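Search this blog
Type and press enter

The container drawer, finally

I have lived in this apartment for six years and in all this time I did not once put the food containers in order. They are in the low drawer beside the stove. When I open it, something always falls behind, and then the drawer does not close, and I must take it out from the rails and begin again. In October I decided it was enough.

My first idea was to buy a new set, all the same. There is a shop near the Chiriac bus stop, it is called Herineo, and they sell boxes that go one inside the other very nicely. I stood there with a set of 16 pieces in my hands and I put it back on the shelf. I already own too many boxes. To buy more of them seemed to me a strange way of having fewer.

So I went home and took everything out. I put the bottoms on one side and the lids on the other side, and I started to look for pairs. I counted 23 bottoms. The lids I stopped counting, because some of them are so bent that I am not sure they are still lids. For each bottom I tried every lid of the correct shape, and I pressed it on all the sides. If it stayed closed when I turned it over, the pair went on the table. If it opened, I tried once more and then I gave up.

It took me much longer than I expected. I began after lunch, and at five o'clock I was still sitting with square lids in my lap. The round ones were easier, with a round lid you need to think only about the size. With the square ones there is always a small difference in the corners, and you discover it only at the last corner.
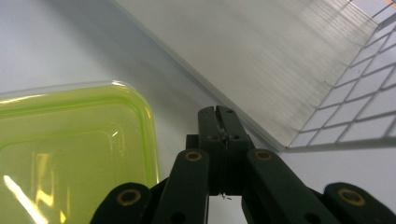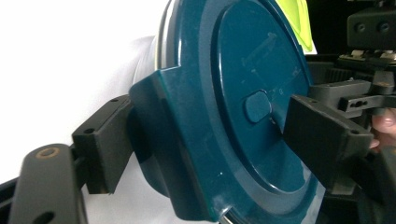 A green plastic container in the first one, a dark teal lid in the second.

How do you know when a plastic container should be thrown away?
I look at three things: cracks, smell and the edge. A crack means it goes out the same day, even a little one, because the food goes inside it and you cannot clean it. For the smell I wash the box, leave it open for one night with a spoon of baking soda, and smell it again in the morning. If the edge is bent so that no lid can hold, I don't keep it for food, but it can still be good for buttons or for clothespins.

Scratches alone do not bother me. My mother used the same boxes for my whole childhood and they were all scratched. What I do not do anymore is to heat the old ones in the microwave. For this I have two glass dishes, and I use them every day, so they never arrive in the drawer at all.

Now about how I put things back. The bottoms are stacked by shape, the big ones first, and the lids stand upright in a shoe box, like papers in a file. The shoe box is from my winter boots and it is exactly as deep as the drawer, which made me very happy. I had read on some pages that you should keep each box closed with its lid, so that the pairs stay together. I tried this first and the drawer was full after seven or eight boxes. Maybe it works in a big kitchen.

The bottoms without a lid I did not throw away immediately. I put them in a bag in the hallway to wait one month. Already I took one out again, for the potato peels.

I wanted also to write small numbers under every pair with a marker. I did it on the first four and the numbers disappeared in the second washing. If somebody knows a marker which stays on plastic, please write me. My neighbor on Balow Street says nail polish, but I have only red and I am not sure I want red numbers on everything.

Next I will do the spice shelf, where I think there are three open bags of paprika.

Last updated: October

Contact | Copyright Bitport Blogs | Back to top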